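# How to make a sugar scrub for your feet at home

After a winter in closed boots my heels are always rough, and a pedicure in my town is not cheap. So each year I prepare a simple scrub in the kitchen. It takes very little time and you need only a few things. 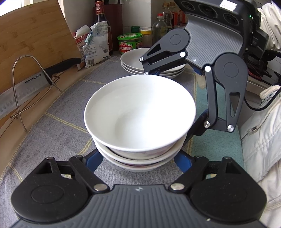

For one jar, which is enough for 6 uses, you need:

- 300 g of fine white sugar
- 126 g of sweet almond oil
- a small spoon of honey

I weigh the oil too, it makes less mess than a measuring cup.

## Preparing the scrub

1. Put the sugar in a dry bowl. Water will melt it, so dry your spoon also.
2. Add the oil slowly and stir until it looks like wet sand.
3. Mix in the honey last. If the scrub becomes too stiff, add a few drops of oil.
4. Close it in a clean jar and write the day on the lid. I finish mine within one month.

## Using it

Soak your feet in warm water for ten minutes. Take a spoon of scrub and rub in small circles, first the heels, then the sides of the big toes. Go gently - the skin should be pink at most, never sore. Rinse well and dry between the toes.

Do this sitting on the edge of the tub and wipe the floor before you stand up, the oil is very slippery.

Do not use the scrub on cuts, on cracked heels that bleed, or on the same day you shaved your legs. If you have diabetes, please ask your doctor first.

At night I put on a thick cream and cotton socks. Once a week is enough for me, and from October I do it every two weeks.

Jérémie Arnaud, 19 March 2024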